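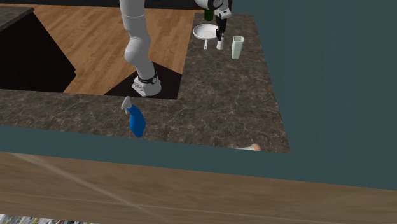 Rendering: white robot arm and stone-look countertop

Call for participants: returning to work after caring for a family member

Trason is looking for people who took time away from a paid job to care for a parent, partner, child or other relative and have since gone back to work, or tried to. We want to hear how your leave was handled, what you were told about your job while you were out, and what you found when you came back.

The study covers employees of private companies, nonprofits and local government. It is being run from our Figueroa office with help from the Kitley Workers' Clinic, and the project lead is Thabiso Jacobs.

Who can take part

You can take part if all of the following apply:

You are 18 or older.
You were an employee (full time, part time or seasonal) when your leave began.
Your leave lasted at least 2 weeks, paid or unpaid.
You returned to work, or asked to return, within the past three years.

You do not need to have had a dispute with your employer. People whose return went smoothly are just as useful to us as people who were moved to another shift, given fewer hours or let go. If you quit because the hours you needed were refused, you are also eligible. Independent contractors are not included this time, but we are keeping a list for a later study and you may ask to be added to it.

We are short of participants from warehouses, food service, home health and school support jobs, and from workplaces with fewer than 50 employees. Men who took leave to care for a parent are also underrepresented so far.

What is involved

There is one interview by phone or video, which takes roughly 50 minutes. A researcher will ask about your job before the leave, how you asked for time off, any contact you had with your manager while you were away, and your first months back. You can skip any question or stop at any point. Interviews are offered in English and Spanish, with evening times up to 8:30 p.m.

After the interview you will get a short written form asking for dates, job titles and pay before and after. If you kept letters or emails about your leave, you may share copies – please black out coworkers' names first. Sharing documents is optional and does not affect your payment.

A smaller group of 20 people will be invited to a second conversation in May. You can say no to this and still be part of the main study.

Payment

Participants receive a $50 gift card after the interview. Those who take part in the second conversation receive another card for the same amount. Cards are sent by email, or by mail on request. If you stop the interview early you will still be paid.

Privacy

Your name and your employer's name will not appear in anything we publish. Recordings are deleted once the transcript has been checked. We will not contact your employer, past or present. You may withdraw your interview up to the point where the draft report goes out for review, and we will email you before that happens.

We cannot give legal advice. If you think you were treated unlawfully, speak to an attorney or a legal aid office soon, as some filing deadlines are short. Taking part in this study does not file a complaint for you and does not extend any deadline.

How to sign up

Call the Trason study line at extension 2249 or ask for the sign-up form at the front desk in Figueroa or at the Dinau branch. Leave your first name, a phone number and the best time to reach you. You do not have to say why you took leave in the message. A researcher will call back to check that you are eligible – this takes a few minutes – and set a time.

If you need an interpreter, captions or a different interview format, say so when we call.

Supervisors and HR staff who handle leave requests are being interviewed separately. Please mention your role when you get in touch.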